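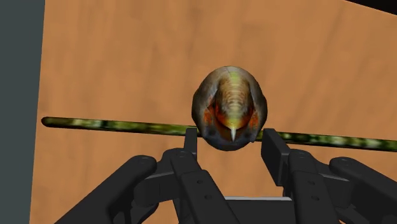 The kettle goes on before I've got my coat off. She runs the repair bench at Juntunen, the furniture place behind the old feed store, and she has asked not to be named because her sister reads this newsletter and will ring. Fair enough. We're here to talk about kitchen tables. Old ones, mostly. Why people hang on to them, what goes wrong, what she'd do to yours if you let her.

She has sixteen on the books at the moment. "Sixteen in, and five of those are waiting on the owners to make up their minds," she says. "Refinish it, don't refinish it, refinish it but keep the burn mark. I had one woman change her mind in the parking lot. With the table already in the truck."

She started in windows, of all things. Sash windows, for a firm called Goltovari that did heritage houses up and down the valley until the work dried up. Eleven winters on ladders. Her knees decided for her in the end. Someone at Juntunen needed a hand with chairs for a month and she never left.

"Chairs are harder than people think. Tables are easier than people think. That's my whole education."

So what comes through the door? Water rings, she says. Heat marks. Nail polish remover, a lot of that, usually a teenager, usually blamed on the dog. Wobbles. And people who've had a go themselves and gone through the finish with a power sander, leaving a swirl you can feel with your thumb but can't see until the light comes in sideways at supper.

"They ring up very quiet," she says. "I know from the hello."

She isn't hard on them. Says she did the same to her grandmother's sideboard at nineteen. It's still in the family, with a cloth over it.

I ask about white rings, as I've got one at home. Big one. Casserole dish.

"White's good news. White means the damp's sitting up in the finish and hasn't got down into the wood. Leave it a few days first. Everyone goes at it the same night with mayonnaise." Does mayonnaise work? She waves a hand. "The oil does a bit. Plain oil would do the same bit and not smell like a sandwich." Black is another story. Black rings have gotten right down in, and then you're stripping, and maybe bleaching, and maybe living with it.

She lives with hers. Her own table at home has a black ring the size of a flowerpot becuase it was a flowerpot, a geranium, left there one whole August while she was at the lake.

The phone goes. She talks to someone about hinges for a while. I eat a second biscuit.

Back to it. Finishes. People come in asking for oil because they've read oil is the natural choice, and she'll do it, but she makes them tell her first who's going to look after it. "If there's three kids and a hockey schedule, you're not oiling a table twice a year. You're just not. Have a varnish and get on with your life." For a couple with no kids and a bit of patience, oil, sure. You can patch oil. Spill something, rub it back, wipe on a bit more, done by bedtime. Varnish you can't patch so easily, the new bit always shows as a new bit.

Wax she likes for things nobody eats off.

And then the rags. She gets up to show me the metal bin by the back door with the lid on it. Oily rags, spread flat outside to dry, or into water in a sealed tin. Never bunched up in a corner. "They heat up on their own. People think it's an old wives' tale and then there's a fire truck." She says this twice more before I leave and makes me write it down, so it's in here.

What does a refinish cost? She won't give a general price, drives her up the wall when people ask on the phone. Last one out the door was 641 dollars, top only, legs left alone. A full job on a big extension table with two leaves and a cracked apron came to 1463, and she thinks she lost money on that. The leaves had been stored in a basement for years and the table in a sunny dining room. Same tree, probably, and they didn't match for colour by a mile.

"Put your leaves in once in a while. Just let them see some daylight with the rest of it. Costs you nothing."

Other free advice, in the order she gave it. Don't shove a table up against the radiator. Lift it, don't drag it, the leg joints are what go. Felt under anything ceramic. If a screw's come loose don't put a fatter screw in, put a sliver of wood and some glue in the hole and use the same screw. Check underneath once a year, get right down on the floor with a flashlight. She finds gum. She finds kids' names. Once a whole row of tally marks in pencil, neat as anything, and the family had no idea what had been tallied.

Did she sand those off? She looks at me like I've said something rude. "You don't touch the underneath."

We get onto new furniture, which I thought would be a rant, and it's not really. She's got a flat-pack desk at home from Trelletik and says it's fine, it holds up a computer, it's been moved twice. What bothers her is people being ashamed of it. They come in to pick up a chair and apologize for the table it's going back to. "It's a table. You eat off it. If you like it then look after it, I don't care where it came from." She will repair veneer if there's enough of it left to work with. She won't do chipped printed tops, there's nothing to be done, and she'd sooner say so at the door than take the deposit.

She does have one rant. It's grey paint. A run of years where everything came in to be painted grey, then a run of years, going on now, where it all comes back to have the grey taken off. Same tables in a couple of cases. Her shoulder hates it. "Strip it, scrape it, it's in every groove of the legs, you're in there with a toothpick." She doesn't try to talk people out of paint any more. Just asks them to let her put a coat of shellac on first so the next person has a chance.

Who's the next person? "Me, probably."

There's an evening class now, the first she's taught. It runs out of the Tridow hall, six thirty till nine, bring a small thing you don't mind ruining. Footstools mostly, a breadboard or two, a very nice jewellery box she told the owner to take straight home again. First night is all scraping. No machines. She says grown men get bored in four minutes and then at some point the scraper starts taking off proper curls and they won't stop for coffee.

She learned the scraper from an old fellow at the window firm who barely spoke. He'd take it out of her hand, turn it over, give it back. That was the lesson. She's chattier than he was, she says, but does catch herself doing the hand thing.

Would she want someone to take the bench over, eventually? Long pause. More tea. There's a lad who comes after school to sweep up, and he's started hanging around past his hours asking what the different glues are for. She hasn't said anything to him. Doesn't want to scare him off, like a deer. He re-glued a stool rung last month by himself and left it in the clamps for her to find. It was a bit out of square.

"I left it. It's only a stool. It sits all right."

My casserole ring, since I did get round to asking properly before I went: wait, then a soft cloth and a dab of oil, rub with the grain, wipe it dry, see. If it's still there bring her a photo and not the table. Take the photo in daylight, from low down at the side, she can't tell a thing from ones taken straight over the top with the flash on.

Spaces in the autumn class are open, you sign up on the sheet by the hall door. She'd also like it known she's after old hide glue pots, the double kind, if anyone has one in a shed. Will swap for chair repairs. The shop shuts for lunch and she doesn't hear the bell when the radio's on, so knock on the window.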